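Simulation and Planning Support
Ticket log: Wiltilberg hallway, base planner stalls before doorway
Posted in June by the Zollari Tooling Desk
Status: Resolved, fix merged to the main branch

Summary

The reporting team stated that the mobile base stopped partway along the hallway in the Wiltilberg house model and did not resume. The planner returned "no valid path" on each attempt. The goal pose was at the green door, and the same goal had been accepted under the previous release of the Zorum planning package. No collision was recorded by the physics engine.

Initial review

The desk replayed the submitted run with the same seed and obtained the same stall at step 2,098. Joint states were within limits. Both arms were in the forward ready pose, and no grasp command had been issued. The localization estimate agreed with the simulator's ground truth throughout the run, and the drift hypothesis was therefore closed.

The costmap did not agree with the scene. It showed an occupied band extending from the right wall across most of the floor. The reporter was asked to supply the head camera render for the stalled step.
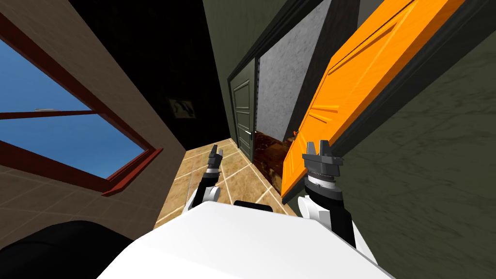
Head camera render at the stalled step, both grippers open, orange panel near the right gripper.

The render shows tiled floor continuing between the two arms toward the far end of the hallway. The orange panel leans at a diagonal on the right side. The desk considered whether the panel alone could account for the occupied band. It was removed from the scene file and the run was repeated. The band became narrower but remained, and the planner stalled again.

Cause

Two faults were identified.

1. The self-filter was using an outdated robot description. Points on the right forearm and gripper were not removed from the depth cloud and were written to the costmap as obstacles.

2. The collision shape for the orange panel had been exported as an axis-aligned box. A box of that type drawn around a leaning object covers a large volume of free space, and the planner treated that volume as solid.

The head camera pitch was also checked, as the view is strongly tilted. The transform tree reported the same tilt, and no correction was required.

Resolution

The self-filter now loads the robot description from the active configuration at startup and refuses to run if the versions differ. The panel was exported again with a convex hull. The costmap update limit was left at 800 ms.

The original run was repeated 33 times with varied seeds. The base reached the goal pose in every run. The planner log contained no further "no valid path" entries.

Action required by users

Teams that maintain local copies of the house models should export leaning or rotated objects again before updating. Teams that override the self-filter path in a launch file should remove the override. Costmaps saved before the fix should be deleted, as they are not rebuilt automatically.

Stalls that continue after these steps should be reported in a new ticket with the seed, the planner log and the costmap file attached.

Related items

Zorum planner: goal rejected when the base starts inside the inflation radius
Self-filter leaves wrist points in the depth cloud
Wiltilberg house model: door handle collision shape missing
Exporting convex hulls from the scene editor
Replay tool does not restore the random seed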